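Ticket 107: Right gripper closes late in sim after switching controller
Project: Willholm bench
Component: gripper control, head camera
Status: Closed, fix merged
Opened by: Mawuli Lamptey
Opened: May 5, 2019

Summary

With the Zitport controller loaded, the right gripper starts closing later than the left when both get the same close command. With the Midholm controller on the same robot model, both start on the same tick. The gripper models are the same part, mirrored. This blocks the controller comparison, as the close time is one of the numbers we report.

Steps to reproduce

Load the living room scene with the TV stand. Bring both arms to the ready pose, fingers up. Send open to both grippers and wait for the settled flag. Send close to both in one message. Log finger joint positions at every control tick.

Expected: both finger joints begin to move on the same tick.
Seen: left begins on the tick after the command. Right begins 11 ticks after the left. Same result in 20 out of 20 runs.

Log

Entry 1. Checked the gripper description files. Finger mass, joint damping, friction and force limit match left to right. Swapped the two files and renamed the joints. The delay stayed on the right side, so it does not come from the gripper model.

Entry 2. Replaced the Kanagaratnam two-finger model with the plain parallel jaw we used in March. Same 11 tick delay on the right. The gripper type is ruled out. Put the Kanagaratnam model back for all later runs.

Entry 3. Thought the head camera might be holding up the loop. The wide lens model is expensive to render, and the right arm is updated after the left. Turned rendering off completely. The delay did not change. Turned it back on, as the comparison needs the head view for the grasp check.

Entry 4. Went back to the ready pose and compared joint readings between the two controllers before any close command is sent. Arm joints agree to the last printed digit. Both grippers report open and settled. Whatever differs is not in the starting state.
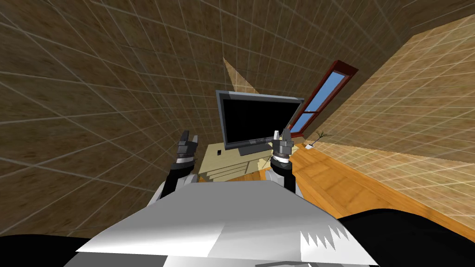
Entry 5. Sent close to the right gripper alone. It starts on the next tick, no delay. Sent close to the left alone, also no delay. The delay only shows when both commands travel in one message. That points to the message handling in the Zitport driver and away from the joint controller.

Entry 6. Read the driver source. Commands in a combined message go into a queue, and the second one is held until the first reports that it has started moving. "Started" is decided by a velocity threshold on the finger joint. The left finger ramps up slowly under the default gain and takes 11 ticks to cross it. The order is fixed by joint name, so left always goes first.

Entry 7. Renamed the joints so that the right one sorts first. The delay moved to the left side. Cause confirmed.

Entry 8. Tried a lower velocity threshold. The delay shrank but was still there, and with the threshold very low the driver flagged false starts while the arm was moving. Dropped this option.

Entry 9. Added a parallel flag to the driver config. When set, all commands in a message are sent out on the same tick and the start check is skipped. Ran 20 runs with the flag on. Both fingers start on the same tick in all of them. No false starts.

Open points

The flag is off by default, so old configs behave as before. Anyone running two-handed tests on Zitport has to set it by hand. I have added it to the bench config for this scene only.

The 16 two-handed runs already in the comparison table were made without the flag. They are marked invalid for close time. Single-hand runs are not affected and can stay — the queue never holds a lone command.

The Midholm driver has no such queue, so its results need no change.

Resolution

Parallel flag merged. Close time runs for Zitport to be repeated under a separate ticket. Closing this one.

M. Lamptey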